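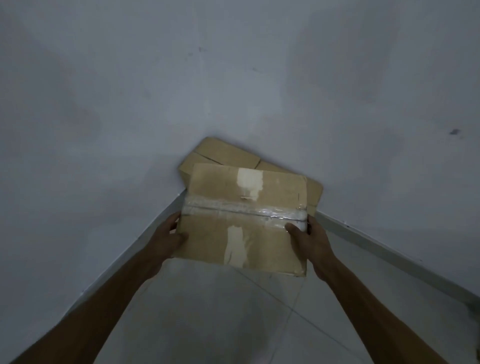
Packing and Shipping Basics — Handout 3: Box Strength

Corrugated board has a wavy middle layer, called the medium, glued between flat liners. The waves stand upright in a normal shipping box, and that is where most of its stacking strength comes from. Lay the same box on its side and it holds less.

Damp air weakens board. So does handling. A scuffed or creased box can be used again for light goods, but don't put it at the bottom of a stack.

Class problem. The Plekel warehouse has 676 boxes to store. One pallet area takes 300 and the other takes 400. How many spaces are left over, and which boxes would you put on the lower layers?

Terms to know: liner, medium, flute, edge crush, overhang. Overhang means the box sticks out past the pallet — even a small amount takes the load off the corners, where the box is strongest.

Read the Montes case before next class.

Shares: 3

Comments (2)

Is the Cikora reading still required? It isn't on the January list.

The overhang part helped. We stack ours in columns at work and the corners hold up much better.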